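Moving the towels over to cold wash

I switched all our household washing to cold in November, and I've been asked enough times how it's going that I'll put it here.

The reason was the power bill. Our hot water is an old electric storage unit, and the washing machine was pulling from it for nearly every load. The flat in Loltilbridge has no room for a heat pump and the landlord isn't going to pay for one. So I turned the dial to cold and left it there.

Clothes were easy. Work shirts, socks and jeans came out the same as before. I changed the powder to a liquid, as the powder left white streaks on anything dark. The liquid is a Prereo one, five dollars dearer than what I used to buy, but it dissolves properly and a bottle lasts well.

Towels took longer to get right. After a month they had a stale smell as soon as they got damp. I tried vinegar in the softener drawer, which helped a bit, and then gave up softener altogether, which helped a lot more. I also stopped cramming the drum. Two smaller loads of towels come out better than one big one, even on the quick cycle.

Drying matters more than I expected. I used to fold towels when they felt near enough to dry and put them straight in the cupboard. Now they stay on the line until mid-afternoon, and in wet weather they go on the airer overnight.

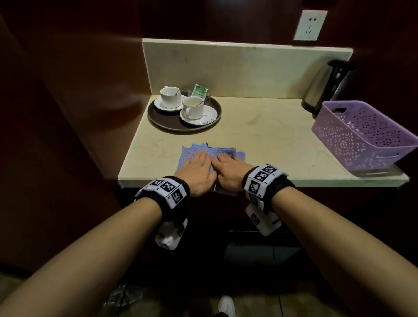
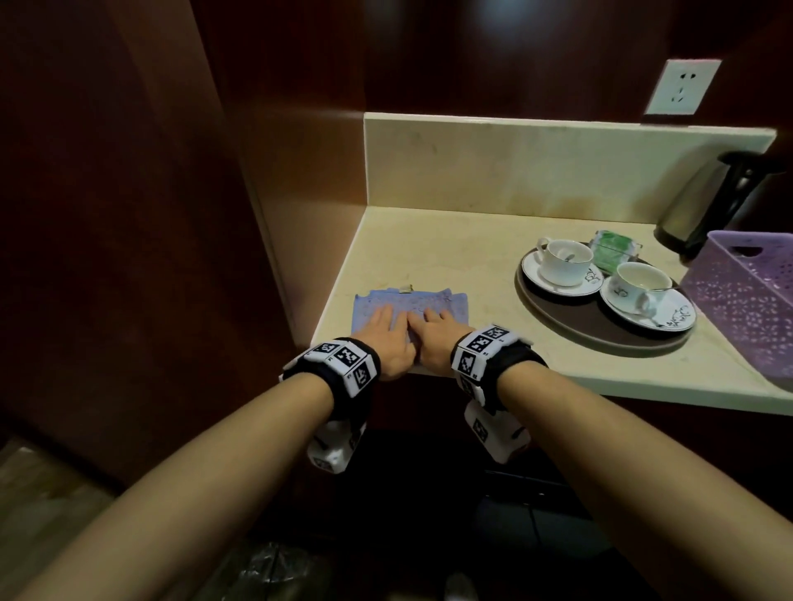 Folded flat on the counter.

Skimitz left a comment on my last post saying cold water is fine for everything except tea towels and face washers, and that those should get a 60 degree wash once a fortnight or the grease builds up. Lau disagreed underneath and reckons a soak in oxygen bleach does the same job for less money.

I've gone with the soak for now. It's a bucket in the laundry trough, two scoops, left overnight. The tea towels look better for it, although the one with the curry stain is beyond help. If the smell comes back over summer I'll try the hot wash and see what it does to the bill.

The machine itself still gets an empty hot cycle every couple of months to clear out the seal. I do that one late at night on the off-peak rate.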